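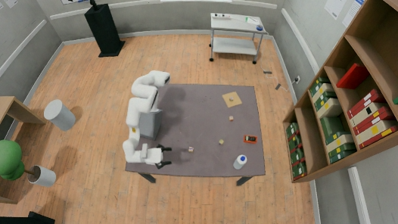 A simulated tabletop workspace of the kind used to test Torness, with four small cubes and a cardboard pad in reach of the arm.

Torness is a task and motion planner for single-arm tabletop robots. It takes a goal written as a short list of facts ("cube on pad," "bottle upright"), works out an order of actions that would make the facts true, and finds arm movements that carry those actions out without hitting the furniture. It was written by Obinna Uzor and Jocelyn Lavoie at Bolovix and is used mostly in simulation, where hitting the furniture is cheaper.

Name

The planner is named after a headland Lavoie had once been rained on at. An earlier name, Tidy, was dropped when users began to expect tidiness.

Design

The software has two layers. The upper layer is a symbolic search that knows about objects, surfaces and a handful of verbs: pick, place, push and wait. It has no idea how long an arm is. The lower layer is a sampling-based motion planner that knows exactly how long the arm is and has no opinion on why anyone would want a cube moved. Much of the code, and nearly all of the bug tracker, concerns the conversation between the two.

When the lower layer fails to find a path, it returns a reason in the form of a blocking object or an unreachable pose. The upper layer adds this to its list of known troubles and searches again. By default it will do this 25 times before giving up with the message "no plan found," which users have asked to have reworded since the first release. The wording has not changed.

Grasps are drawn from a small library indexed by shape. Cubes are well served. Cylinders are handled from the side, and open trays are handled by the rim if at all. An object whose shape is not in the library is treated as a box large enough to contain it, a policy the manual calls conservative. Modupe Onyeka, who maintained the grasp library for several releases, called it "planning around a wardrobe" in a code comment that remains in the source.

Scene handling

Torness reads a scene as a list of objects with poses and collision shapes. In simulation the list comes straight from the simulator and is perfect. On hardware it comes from a separate perception package, Odukoya, and is less so. The planner accepts a position uncertainty for each object and pads the collision shape to match. In a crowded scene the padding can swell until neighboring objects overlap on paper, at which point the planner reports that the robot is already in collision with something and declines to move at all.

Test scenes typically place a few light-colored cubes and some household clutter on a table, in a room furnished well beyond what the task calls for. Shelves, carts and binders are loaded as visual geometry only. The planner ignores them, although version 8 briefly did not, and spent most of its planning time checking the gripper against office supplies on the far side of the room. The fix was a single line and the discussion of it ran to 14 pages.

Benchmark

The standard test suite, Serkbridge, was put together by Uriel Meléndez. Each run sets up 1000 randomized tabletop problems and records whether a plan was found, how long the search took and whether the plan survived being played back in the physics engine. The last of these was added late. Before that, a plan counted as a success if the planner said it was one, and scores were excellent.

The commonest task in the suite is stacking, followed by placing a named cube on a flat pad. Tasks that ask for an object to be moved out of the way and later put back are rated hardest. Torness is good at the first half. A known habit is to set the obstacle down on the very spot the next step needs, discover this, and pick it up again. The moves are legal and the goal is reached in the end, so the suite counts the run as a pass.

Execution and tooling

Plans are sent to the arm as timed joint trajectories, with gripper commands placed between segments. A monitor compares the expected and measured joint positions and stops the run if they drift apart. It does not check whether the gripper is holding anything. Early versions would carry an imaginary cube across the table with great care and set it down gently. An optional finger-width check, contributed by Ayodele Osagie, catches most such cases and is turned off by default for reasons of compatibility.

The package includes a viewer that steps through a plan action by action and draws rejected paths in gray. On difficult problems the gray lines can hide the arm completely — users commonly take this as the sign to stop the search, and a keyboard shortcut was added for the purpose.

Reception

Torness has been praised for its readable logs and for giving the same answer twice when run with the same random seed. Criticism has centered on its slowness in clutter and on its manual, in which the chapter on tuning consists of a table of parameters and the advice to leave them alone. Users who have ignored the advice maintain a separate guide of their own, now longer than the manual.

See also

Motion planning
Symbolic planning
Collision detection
Grasp synthesis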